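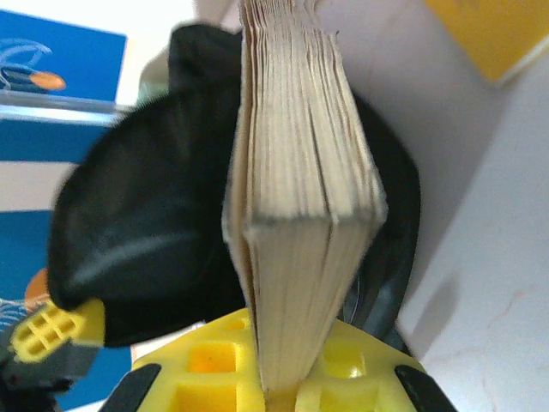

A rumpled paperback, page side to the viewer.

The women's handball section of Varlow starts the new season in September with a changed team and a changed coach, and many members have asked what they can expect. I sat with both coaches after the evening training and wrote down what I could.

Mariann Pálfi takes over the first team. She played left back for Varlow for many years and after that she trained our juniors, so most of the squad knows her voice very well. Her assistant is Behrouz Heydari, who will work mainly with the goalkeepers and also prepare the video from the matches.

The biggest question is the defense. Last season we played almost only 6-0, flat on the line, and against slower teams it was good. Against Plesari it was not good. They shot over our block from far away and we lost both matches with them, the second one by 7 goals. Mariann wants to begin with 5-1 and put Noémi Vincze in the front position. "Noémi reads the pass early and she likes to run," she told me. "If she gets tired, we go back to the line for some minutes. I don't want the players to be afraid of changing."

In the attack there will be less change. Bianka Medve stays as playmaker and she is also the new captain. The players voted for her after the training camp in Boros. She had a shoulder problem in spring and missed the last matches, but now she is throwing normally in training and the physiotherapist has given permission for full contact. Bianka said to me that she prefers to talk little before the match and more during it.

Our new player is Jytte Hjaltadóttir, right wing, left-handed. The team missed a left-handed wing for a long time and we had to put right-handed players there, with a bad angle for the shot. Jytte played in both preparation matches. In the first she scored 3 goals, all from fast break. In the second she got 2 minutes for a late push and was quite angry with herself, but she came back and won a penalty near the end. We lost the first match and won the second one, 30 to 26. Mariann does not want to speak too much about these results, the goalkeepers were changed every quarter and everybody had to play.

Behrouz asked me to write also about the goalkeepers. They have a new warm-up, with short series of low shots before the high ones, and for this he needs the goal on the window side free before the others come in. Juniors, please don't leave your bags there.

The first home match is against Plesari, so we will see quickly how the 5-1 works. The doors open one hour before the throw-off. Members come in free with their card, and children under 7 don't need a ticket. The new jerseys from Trodovix have arrived in all the adult sizes, but the children's sizes are still missing. Whoever ordered one will get a message from the office.

We are still looking for one more person for the timekeeping table. The course is held in the evening and the club pays for it. Please speak with Mariann before or after training.

Recent items
Junior handball: new training hours
Training camp in Boros, a short report
How to renew your member card
Second team looks for a line player
Results of the preparation matches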